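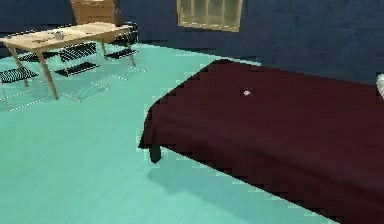 Figure 6. Simulated bedroom used in the camera and controller comparison, rendered from a low viewpoint. A small white object lies on the bedspread.

5.2 Camera placement and controller choice in the bedroom scene

The kitchen results in Section 5.1 flattered everyone. Counters are flat, rigid and at a height that arms seem to have been designed for, and all of our methods looked clever on them. The bedroom scene (Figure 6) was added in March, mostly at the urging of Davoud Ebrahimi, who suspected that our success rates said more about countertops than about controllers. He was right, and we have since stopped asking him for suggestions.

The task is easy to state. A simulated mobile base carrying one arm must find a small white object on the bed, pick it up and place it on the table. The target in Figure 6 is roughly the size of a coin, and at the resolution our policies receive it amounts to very little. We kept the resolution low on purpose. The stair-stepped outline of the bedspread is what rendering without anti-aliasing gives you, and turning it on would have cost us more simulation time than we had to spend. The colors come from the Rikcombe scene generator, which picks floor and wall colors independently and has no opinion about whether anyone would want to sleep between them. A turquoise floor against navy walls is one of its calmer moods.

We compared two camera placements. The low placement mounts the camera on the base, giving a view similar to that in Figure 6. The wrist placement puts the same camera model behind the gripper. Each was paired with two controllers: Skinico, a position controller with a fixed approach height, and Farahani, an impedance controller that lowers the gripper until it meets a set contact force. The gripper was the parallel-jaw model from Section 4 in every condition. We ran 116 episodes per pairing, with the starting pose of the base and the location of the target drawn from the same seeds, so that no pairing could complain about its luck.

The low camera was good at the parts of the task we were not worried about. It found the bed every time, as one would hope given the size of the bed. It also kept the table in view during most of the return trip, and the base rarely had to turn around to look for it. Its trouble was the target itself. From a low viewpoint the top of the mattress is strongly foreshortened, and a few pixels of error in the image become a generous distance on the cloth. The gripper would then close, with great confidence, on bedspread.

The wrist camera had the opposite problem. Once above the mattress it localized the target well, but it often arrived there after a long tour of the room. In 8 episodes it locked onto the white pillow, a choice we can only describe as ambitious for a gripper of that width. A pale item on the table also drew attention in a handful of runs. The detector had learned "white" rather better than it had learned "small."

Between the controllers, the difference was larger than we expected. Skinico assumes that the supporting surface is where the map says it is. This held in the kitchen. In the bedroom our mattress model gives way under load, and a fixed approach height left the fingers either hovering over the target or pressing it into the cover. Farahani tolerated the give and recovered most of the grasps that Skinico missed. It was also slower -- painfully so when the contact threshold was set low -- and in several episodes it ran out the clock while feeling its way down with what looked like good manners.

Placing the object was less dramatic. The main source of failure was the set of folding chairs around the table. Their thin metal legs render as broken lines against the floor, and the obstacle detector treated the gaps as an invitation. Most of the collisions in this scene were between the base and a chair leg. Neither controller had any say in the matter, so we report these failures separately and exclude them from the grasp comparison.

We also tried switching between the cameras, using the low view for travel and the wrist view for the final approach. With Farahani this was the best combination in the scene. With Skinico it helped the search and did nothing for the grasp. The switching rule was written by hand in an afternoon and then tuned over 2,854 additional episodes, a ratio we mention for the benefit of anyone planning to do the same. The tuned rule did not carry over to the Modora apartment without changes to the distance at which the switch occurs. Section 5.3 takes up that transfer, with the chairs left in.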